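Startseite Forum Neue Beiträge Suche Anmelden

Seifensieden für Einsteiger > Rezepte und Reifung

Thema: Meine erste Olivenseife ist fertig!! Und jetzt streiten wir über die Reifezeit

melahat_g
Hallo ihr Lieben, ich muss das jetzt irgendwo loswerden, wo man mich versteht: Die Olivenseife vom letzten Herbst ist reif und sie ist SO schön geworden! Ich hatte sie nach dem Ausformen in den Flurschrank gelegt und mir verboten, dauernd dran zu schnuppern (hat mittelgut geklappt). Gestern Abend das erste Stück angewaschen. Der Schaum ist feincremig, ganz dicht, und die Hände spannen danach kein bisschen.

Rezept für alle, die fragen: 432 g Olivenöl, 238 g Kokosöl, Überfettung 9 Prozent, kein Duft, keine Farbe. Das Olivenöl ist das einfache aus dem Kanister, das Kokosöl von Arow. Lauge bitte selbst mit dem Rechner ausrechnen, ich schreibe die Menge absichtlich nicht dazu, weil euer Öl vielleicht ein anderes ist.

Jetzt zu meiner Frage. Mein Schwager meint, ich hätte sie viel zu lange liegen lassen. Sechs Wochen wären genug und alles danach sei Aberglaube. Wie macht ihr das?
Melahat

nuttall_keith
Glückwunsch! Die erste, die richtig gelingt, vergisst man nicht. Meine allererste war damals eine Art Radiergummi mit Lavendel.

Zur Reifezeit: Dein Schwager hat halb recht. Verseift ist das Ganze nach wenigen Tagen, waschen könntest du also bald. Aber bei viel Olivenöl lohnt sich das Warten ungemein, die Stücke werden fester, milder, und der Schaum wird erst mit der Zeit richtig rund. Bei reiner Olive lasse ich ein Jahr vergehen, bei deinem Rezept würden mir drei Monate reichen.

siederDarren
Sehe ich anders, sorry. Ich habe letztes Jahr aus demselben Block Stücke nach sechs Wochen und nach einem halben Jahr verglichen, blind, meine Frau hat sie mir gegeben. Unterschied im Schaum: null. Fester war die ältere, klar, die hat ja auch Wasser verloren. Aber "milder" halte ich für Einbildung.

Was wirklich etwas bringt, ist weniger Wasser in der Lauge. Dann trocknet sie schneller und schwindet gleichmäßiger. Aber bitte erst, wenn man ein bisschen Übung hat, der Leim zieht dann nämlich schneller an.

Darren Hulme

nuttall_keith
Was für ein Rezept war das denn? Bei einem hohen Anteil Kokos merke ich auch kaum etwas. Bei Olive liegen Welten dazwischen!

siederDarren
Drittel Kokos, Rest Raps und Sheabutter. Gut, Olive war keine drin, das gebe ich zu.

nuttall_keith
Na siehst du :-)

terence_p
Moin zusammen, ich lese hier lange mit und siede erst seit Januar, bin aber schon komplett verloren. Mein Keller riecht wie ein Hamam und ich finde das herrlich.

Mich wundert, dass hier alle über die Reifung reden und kein Mensch über das Danach. Eine Seife kann noch so lange gereift sein, wenn sie nachher im Wasser liegt, ist sie nach zwei Wochen Matsch. Gerade die mit viel Olivenöl zieht unten diesen Schleim, wenn sie nicht abtropfen kann. Ich habe alles durch: Kiesel in einer Schüssel, Luffascheibe, Seifensäckchen, Magnethalter (hält super, bis er mit dem ganzen Stück ins Becken kracht). Hängengeblieben bin ich am Ende bei der ganz schlichten Schale, in der die Seife nicht auf glattem Boden liegt. Entweder Schlitze im Boden, dann läuft das Wasser nach unten weg, oder Rippen, dann kommt wenigstens Luft drunter.

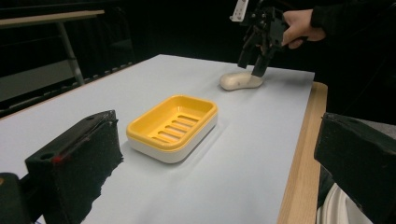
Einsatz mit Schlitzen, der Sockel darunter ist weiß

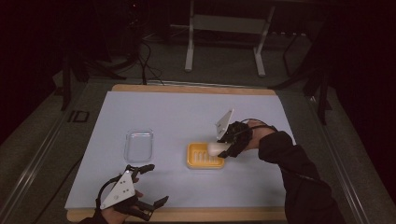
Bei Schlitzen muss man allerdings dran denken, das Unterteil auch mal auszuleeren. Ich kippe das immer abends beim Zähneputzen weg. Und mein zweiter Rat: zwei Stücke im Wechsel benutzen! Eins ist in Gebrauch, das andere trocknet einen Tag lang richtig durch. Seit ich das mache, halten mir die Stücke gefühlt doppelt so lange, und ich habe eine Ausrede, immer zwei Sorten anzuschneiden.

Zur Streitfrage: Ich bin zu ungeduldig für ein Jahr. Aber ich lege von jedem Block ein Stück weg und schreibe das Datum drauf, dann kann ich irgendwann mitreden.
Terence

melahat_g
Oh, das mit dem Wechseln ist toll, das probiere ich sofort! Bei mir liegt sie bisher auf einem Porzellantellerchen von meiner Oma, wunderschön und völlig ungeeignet. Unten klebt alles.

Reece_N
Holz geht auch sehr gut, nur halt geölt und mit richtigen Lücken zwischen den Leisten. Ich habe eins aus Lärche, das steht seit Ewigkeiten in der Dusche. Plastik mag ich im Bad einfach nicht, ist aber Geschmackssache.

Ansonsten Team Keith (nein, nicht weil er mein Vater ist). Ich habe als Kind mit den alten Olivenseifen geduscht, und die waren um Klassen besser als die frischen. Wer einmal das hintere Ende von seinem Regal erwischt hat, diskutiert nicht mehr.

siederDarren
Familienkartell! Ich beantrage einen neutralen Test.

Im Ernst, ich mache das. Ich setze Melahats Rezept an, genau so, und teile den Block. Die eine Hälfte bekommt sechs Wochen, die andere liegt, bis Keith zufrieden ist. Ich lagere beide dunkel und luftig im selben Raum. Melahat, hast du Gelphase gehabt oder verhindert?

melahat_g
Verhindert, glaube ich? Ich hatte die Form nur mit einem dünnen Handtuch abgedeckt und die Küche war kalt. Am Rand war sie matt und in der Mitte auch, also kein dunkler Fleck. Der Leim ist ganz gemütlich angedickt, ich hatte so viel Zeit, dass ich mir zwischendurch Sorgen gemacht habe. Und ja, den Pürierstab habe ich nur in kurzen Stößen benutzt, sonst wird es bei mir immer Pudding.

nuttall_keith
Das klingt vorbildlich. Bei Olive darf man ruhig rühren und warten. Viele geben zu früh auf und pürieren dann, bis es Klumpen gibt.

Darren, ich nehme den Test an! Aber bitte wiege die Stücke am Anfang und am Ende. Ich habe hier ein altes Heft mit solchen Gewichten, da sieht man schön, wie der Verlust anfangs steil ist und dann fast aufhört. Wenn sich das Gewicht nicht mehr bewegt, ist sie trocken. Ob sie dann schon "fertig" ist, darüber können wir uns weiter zanken.

terence_p
Darf ich mich da anhängen? Ich könnte parallel reine Olive machen, dann haben wir beides. Nur eine Frage zur Überfettung: Sind 9 Prozent nicht ziemlich viel? Ich habe im Einsteigerkurs in Reken gelernt, dass man lieber drunter bleibt, sonst wird sie ranzig.

siederDarren
Bei dem Kokosanteil würde ich auch so hoch gehen, Kokos trocknet die Haut sonst aus. Bei reiner Olive kannst du deutlich runter. Ranzig werden eher die Sachen mit Traubenkern oder Distel. Olive hält viel aus, Kokos sowieso. Wichtiger ist, dass das Öl frisch ist, wenn du anfängst. Die Reste aus dem Salatregal sind keine gute Idee, habe ich getestet, riecht nach Wachsmalstift.

Reece_N
Wachsmalstift, exakt! Ich habe jahrelang nach dem Wort gesucht.

terence_p
Danke! Dann kaufe ich eine neue Flasche und lasse die alte fürs Essen. Als Form nehme ich die Holzform von Rantala, die habe ich zum Geburtstag bekommen und noch nie eingeweiht. Backpapier rein oder Silikoneinsatz?

melahat_g
Backpapier, wenn du Geduld beim Falten hast. Mit Silikon bekommt man bei wenig Kokos die Stücke schlecht raus, da habe ich mir einmal alle Ecken abgerissen. Bei reiner Olive also unbedingt länger in der Form lassen! Meine Nachbarin stellt sie vor dem Ausformen kurz in den Tiefkühler, das geht auch prima.

nuttall_keith
Und zum Schneiden nicht zu lange warten, bei mehr Kokos bröckelt es sonst. Melahats Mischung schneide ich am nächsten Tag, reine Olive je nachdem, wie weich sie noch ist. Handschuhe anlassen, sie ist da ja noch frisch. Brille beim Anrühren setze ich voraus, und immer das NaOH ins Wasser, nie andersherum. Ich weiß, wisst ihr alle, ich schreibe es trotzdem jedes Mal.

siederDarren
Block ist gegossen! Steht auf der Fensterbank und wird von der ganzen Familie angestarrt. Etwas schneller angedickt als bei Melahat, ich war wohl zu warm. Gewichte trage ich hier ein, sobald geschnitten ist.

melahat_g
Ich freu mich so! Und dem Schwager habe ich jetzt ein Stück geschenkt, mit Schleife. Er sagt, es schäumt ganz ordentlich.

Ähnliche Themen
Lauge mit weniger Wasser: ab wann sinnvoll?
Sodaasche auf der Oberfläche, kann das weg?
Feinwaage Nivatik, Erfahrungen?
Salzseife bröckelt beim Schneiden
Seifenreste einschmelzen oder raspeln
Rasierseife ohne Stearin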